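Notebook - radio desk, Mudgway Sports Audio
July, afternoon

Notes from the rebuild of the commentary kit, ahead of the regional hockey finals at Silbridge. Paora Faulkner has the previous pages in the blue binder if anyone needs the old wiring.

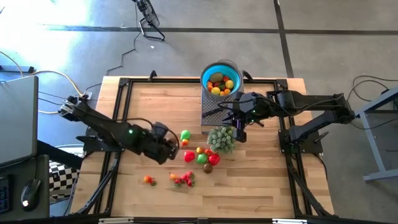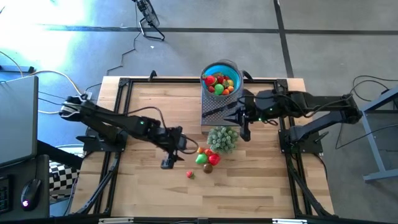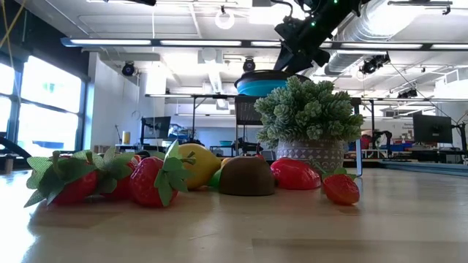
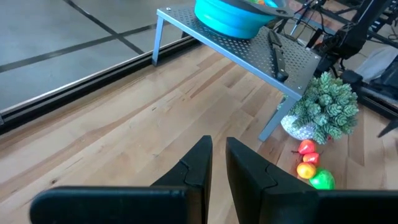

Headset and line checks

Started with the two commentator headsets. Number one has had a crackle on the left ear since the netball weekend. Swapped the cable, still there. Swapped the ear cushion for no good reason, still there. Opened the left cup and found a cracked joint on the ground side. Resoldered and flexed it through 10 bends, clean. Number two was fine, so left it alone.

Mic gain on both is now set with Nikau Mudgway shouting, since he is the one who shouts. Last season we set it with me reading the team sheet in a normal voice and then he clipped on every goal. His goal call sits 9 dB over his ordinary talking level. Limiter goes on at the mixer, fast attack, slow release. If the release is short the crowd pumps up between his words and it sounds like surf.

Crowd mic is the old short shotgun on the rail. Foam cover is perished. Ordered another.

The Komeo box

Komeo is what we use to send the feed back to the studio. It worked at 64 kbps on the wired line at Silbridge last year, but the club has changed provider and Paora could not get an answer on whether the press bench still has a live socket. Assume it does not. Tested on the phone modem here:

- 64 kbps, stable for the whole test, small delay
- 96 kbps, two dropouts, both short
- 128 kbps, not worth trying again

Round trip delay on the modem was 400 ms. Fine for straight commentary. Not fine for a chat with the studio at halftime, because both ends talk over each other. For halftime the studio should ask one long question and then wait. I will put that on the running sheet in capitals.

Also set the Komeo to store a local copy. The card was full of last year's games. Moved them to the Graveleo drive and wiped it.

Spotting boards

Nikau wants the boards on one sheet per team. I prefer both teams on one folded sheet. We tried each with an old game playing on the laptop and the sound off. He was quicker with his. I was quicker with mine. Leaving it, each makes his own.

Changes to the template that we both agreed on:

- shirt number twice the size of the name
- pronunciation under the name, spelled the way we would say it
- one line only for notes. If it needs two lines it will not get read on air
- goalkeepers at the bottom in a different color, both keepers, not just the starter
- blank column on the right for cards and penalty corners

Pronunciations still missing for most of one visiting squad. Paora will ring the manager. Do not guess from the newspaper, it had two surnames wrong last time and we repeated both of them.

Numbers for the opening

Ground holds 3,000 according to the club. Old script says more, taken from a program printed before the east bank was fenced. Use the club's figure.

The head to head record needs checking too. The Graveleo spreadsheet counts a replayed final twice. I fixed the cell but have not gone through the rest of the column.

Practice call

Did the first quarter of an old final, me on play by play, Nikau on color. Listened back afterward. I gave the score far too rarely - one gap was over four minutes, and anybody tuning in during that would have had no idea. Putting the egg timer back on the bench. Nikau came in during live play three times when he should have waited for the whistle. He heard it himself on the playback.

I also say "looks to" constantly. Looks to pass, looks to turn. Trying to drop it.

Still to do

- spare batteries for the mixer
- test the Komeo from the actual press bench, morning of the game
- second copy of the boards, in plastic sleeves
- Paora to confirm parking for the van
- find the long XLR, last seen in the netball bag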